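Section 4. Hook rail, basket, keys

Do section 3 first (panels up, corner posts tight). If the walls still rattle go back and redo the posts. Don't hang anything yet.

You need: the Cloltden hook rail, the hooks, the wire basket, the small bag of screws marked 107, a short screwdriver. A pencil if you like. Pencil comes off the plaid with a damp cloth, pen doesn't.

4.1 Before you start

1. Dump out the keys. All of them, drawers and coat pockets too.
2. Keep the ones that open something. Rest go in an envelope with the date on it.
3. One keychain per person or per door. Pick one way and stick with it.
4. Hold each keychain up by itself, see how it hangs. Long ones and fat ones get the end hooks. 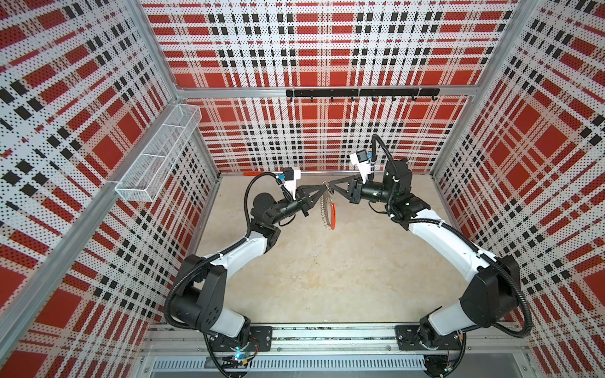 Ylva Haugen: we did ours per door and it was a mess for a week, kids kept taking the shed keys instead of the house ones. Switched to per person in August and put the spare shed key in the basket. Would put that in step 3 if you ever redo this page.

Note: per person is fine with us. For a shop or an office, per door is still easier to check at closing.

4.2 Hook rail

1. Rail goes on the back wall, just under the crossbar. Center it by eye, then measure.
2. Holes in the panel do the work. No drilling. Line up the rail slots with two holes and push the screws through from the front.
3. Nuts on from behind, finger tight only.
4. Check level. Slide left or right till it looks right, holes let you move a little at a time.
5. Tighten. Stop when the screw stops. The panel will dimple if you keep going and a dimple in a plaid panel shows from across the room.
6. Hooks on last. Tips up. Even gaps.

Caution: 300 grams per hook, no more. That's a good bunch of keys. It is not a bag, a wet umbrella or a dog leash with the big clip.

Caution: screw ends stick out behind the panel. Put the caps on before you push the unit against a painted wall.

4.3 Basket

1. Left wall, near the back corner. Long side along the wall.
2. Hook the top wire in first, then swing the bottom in flat.
3. Pull down gently. If it lifts off, the top wire isn't seated. Take it off and start over.
4. Leave it empty untill the rail is done. Easier to get your hand in.

What goes in the compartments is up to you. We do tags and spare rings at the front, batteries in the middle, things waiting for an owner at the back. Very small stuff (split rings, tiny screws) may drop thru the mesh. Use a lid or a scrap of card in the bottom.

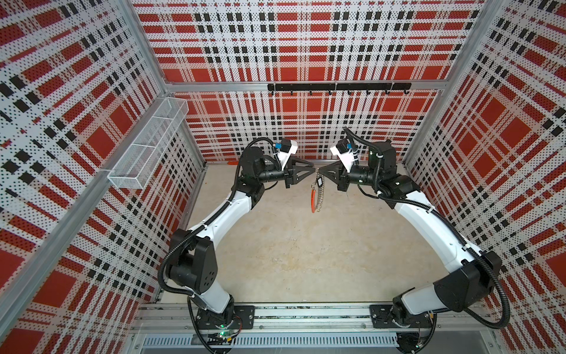

Fig. 4-2. Hook rail on back wall, wire basket on left wall. Nothing hung yet.

4.4 Hanging the keys

1. Ring over the hook tip, tag facing out.
2. Heaviest at the ends, everyday ones in the middle.
3. Leave one hook free for guests.
4. Swing each one with a finger. If two keychains touch, skip a hook.
5. Check the floor when you're finished, small things roll to the back.

Problem: rail tips forward. Screws are in the wrong slots, use the upper pair.

Problem: hook spins. Wrong washer. The right one is the thin one, 25 to a bag, you only need a few. Keep the rest.

Problem: basket sags at the front. Overloaded or the bottom wire has popped out. Empty it and redo 4.3 step 2.

Cleaning: dry brush for the holes, damp cloth for the rest, no spray. Spray gets behind the panel and sits there.

Spare hooks and caps are on page 69, order by part number. Stoso hooks also fit but the tips are shorter and a thick ring can slip off. Section 5 is the door, skip it if you got the open front.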